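I sent my first public records request in January, to the Cledton water district, and asked for every email about the Rees Road pump station. I thought it would take a couple of weeks. The clerk, Heledd Dafis, wrote back on day 4 to say she had it and that my wording would pull in 437 messages, most of them meeting invites.

She was right to push back. I narrowed it to messages between the district and Skurkance, the contractor, and that brought it down to 311.

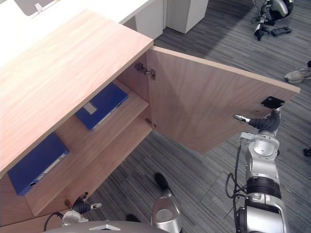
The next thing was the fee. State law lets an agency charge for copies, and the first estimate came to roughly $200. I asked for electronic files instead and the charge was dropped. If you file one of these, say in the first line that you want the records in electronic form.
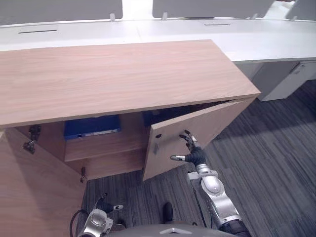
Last updated: September 2019

The district held back a few pages as attorney-client material. Wyn Rowlands, who used to handle appeals for the county, told me to ask for a list of what was withheld and the exemption claimed for each page. I did that by letter - email would have been fine too - and two of the pages were released with the list. 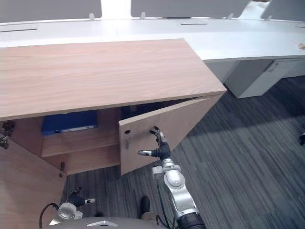

What I still don't have is the change order from Simomska, the engineering firm. The district says it never received a signed copy. I have filed a second request for the unsigned drafts and will post the reply when it comes.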